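How do I get the fold lines out of a printed cotton tablecloth?

Asked in Home and Fabric, Lellstead Neighbors Help Board
43 views

I bought a printed tablecloth, the 100% cotton kind, and it came folded into a tight little square. It has been on the table since January and the creases are still there, one long one down the middle and a whole grid going across. I tried smoothing it with damp hands and putting heavy books on it overnight. Barely any change. I don't own a good iron, just a small travel one. Is there a way to fix this without buying something big? And will washing shrink it? Mine is a Ditier and it only just covers the table as it is. The print is leaves and flowers, a bit like this one, so at least it hides some of it: 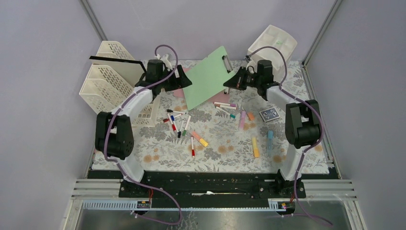

3 answers

Answer 1 (accepted)

Oh, I love this question, I have been through it with at least four tablecloths! The trick is to get the cloth properly damp. Factory folds get pressed in hard, often with some starch or sizing in the cotton, and hand smoothing won't touch that.

What I do:

Wash it once on cool with a little less detergent than usual. Cool water and no hot dryer is your best bet against shrinking, but cotton can still pull in a bit, so measure it first and check the tag.

Take it out right when the cycle ends. Don't let it sit in the drum or you'll get new creases on top of the old ones!

Shake it hard, then hang it over a shower rod or two clotheslines with the middle crease NOT on the rod. I did that the first time and ended up with a sharper line than I started with.

While it is still damp, iron it from the back. Your travel iron will do fine, it'll just take longer. Put a towel on the table and work from the center out. Going from the back is easier on the print too.

If one line hangs on, mix one part white vinegar with three parts water, test it on a corner, dab it along the crease and press again. The smell goes away once it dries.

After that, never fold it again -- roll it! I keep mine on the cardboard tube from a roll of Drellik wrapping paper and they come out lovely every time. Florals on a pale background are my favorite for everyday use anyway, with the leaves and the muted orange blossoms going all over the place.

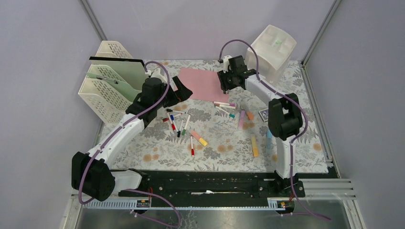
Also, if the hem looks wavy after washing, tug it gently by the corners while it's damp. It takes two people for a long table but it's kind of fun. Give it 12 hours to dry fully before you roll it up, longer if your house is humid.

Answer 2

steamer. got a Kvam handheld one secondhand and it does curtains too. hang the cloth up and go slow, top to bottom

Answer 3

Seconding the damp ironing, it made a huge difference on mine! One thing to add, check that it really is all cotton before you turn up the heat. I had one that turned out to be mostly polyester and I left a shiny patch the shape of my iron right where the fruit bowl goes. Well, the fruit bowl goes there now.

Comment from the person asking: Washed it last night and ironed the back this morning. The middle line is gone!! Still working on the short ones. Lost a tiny bit of length but it covers. Thank you all so much, going to find a tube.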